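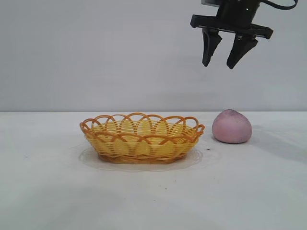 Questions I keep getting about Flekinen, my little grasp planner. Last touched 24 November 2022.

### Does it need a 3D model of every object?

Nope! You give it a depth view and it hunts for places where two fingers could close. I never got around to modeling anything, and I don't miss it.

### Why does it go for the rim on baskets?

Openwork sides come back from the depth sensor full of holes, so the scorer trusts the rim more. If you want it to try the sides anyway, set `fill_gaps: true` (it's slower, and it'll sometimes invent a wall that isn't there).

### It ignores my clear plastic sheet. Bug?

Sort of. Clear stuff mostly vanishes in depth, and the planner sees plain table. Add a keep-out height in the table config and the fingers will stay above it.

### How long does planning take?

My default limit is 700 ms. It scores up to 178 candidates and then grabs the best one it has, finished or not.

### Can I change the gripper?

Yes, edit `fingers.yaml`. Mine says 95 mm for the opening. Please measure yours, because I typed in the wrong number back in May and spent a whole evening blaming the camera.

### Who do I bug about the ROS wrapper?

Barbara Tokarz wrote it and knows it way better than I do. Put "wrapper" in the issue title and she'll see it.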